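Grostholm Play Studies
Call for participants: parents and caregivers of children in childcare
Posted 24 October 2019

Grostholm is recruiting adults for a survey and interview study on how families choose, store and replace play items in the home. The study is carried out jointly with Fateo, which handles scheduling and payment. Participation is voluntary and may be ended at any time without giving a reason.

Purpose of the study

The study measures how long individual play items stay in regular use and what happens to them afterward. Results will be used to revise the Codel item list, a coding scheme for household play materials. The present version of the list groups items by material and size. The revised version will add groups for type of play: construction, vehicles, pretend cooking, dolls and figures, puzzles, and outdoor items.

Who can take part

You may apply if all of the following are true:

You are 18 or older.
You live with at least one child between two and seven years of age.
The child attends childcare or school at least two days a week.
You can read and answer questions in English.
You expect to stay at your present address until the end of July.

Only one adult per household may enroll. Employees of Grostholm and Fateo are not eligible. Households that took part in the MacDonald storage survey may apply but must state this on the form.

What you will do

Part 1 is an online questionnaire of 100 questions. It can be saved and finished later. Part 2 is a home inventory. You choose one play area and list every item in it, using the sheet we mail to you. Part 3 is a set of 11 short check-ins by phone, in which you report items added, removed, broken or given away. Part 4 is a closing interview.

For the inventory, each item gets its own line with a name, a main color and a material if known. Items used together, such as a plate and the food placed on it, are entered on separate lines. Sets bought as one package are entered piece by piece and given the same set letter.
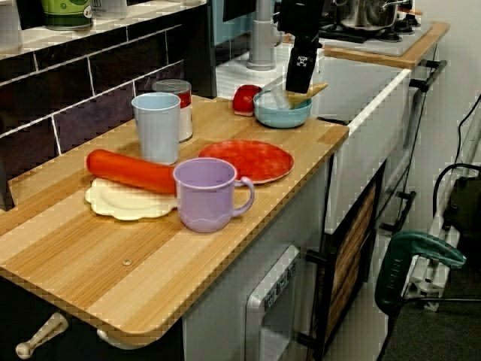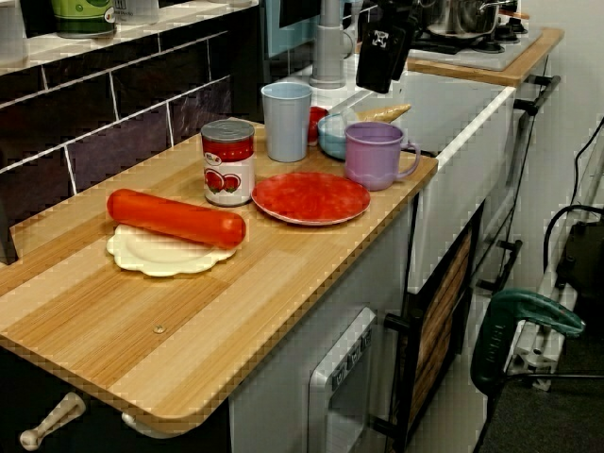 Pretend cooking items on a toy kitchen counter. In both pictures the plates, mug, cup, bowl and can are each entered on a separate line.

Children do not need to be present for any part. We do not ask for photographs of children, and none should be sent.

Payment

Participants who complete all four parts receive $770. Partial payment is made as follows: $100 after Part 2, with the balance after Part 4. Payment is by check or bank transfer. You may need to report it as income.

Data handling

Names and addresses are stored by Fateo only. Grostholm receives a participant number in place of your name. Interview recordings are deleted once the transcript has been checked. Inventory sheets are kept in coded form with no address attached. If you withdraw, you may ask for your data to be removed at any time before the coding stage begins.

How to apply

Complete the screening form on the Fateo study page and select "Play items, household." Enter the ages of all children in the home and the number of childcare days per week. The study has 2,000 places. Applications are reviewed in the order received, and a waiting list will be kept once all places are filled. Incomplete forms are returned once for correction.

Applicants are notified by email whether or not they are selected. Inventory sheets are mailed after the consent form has been signed and returned.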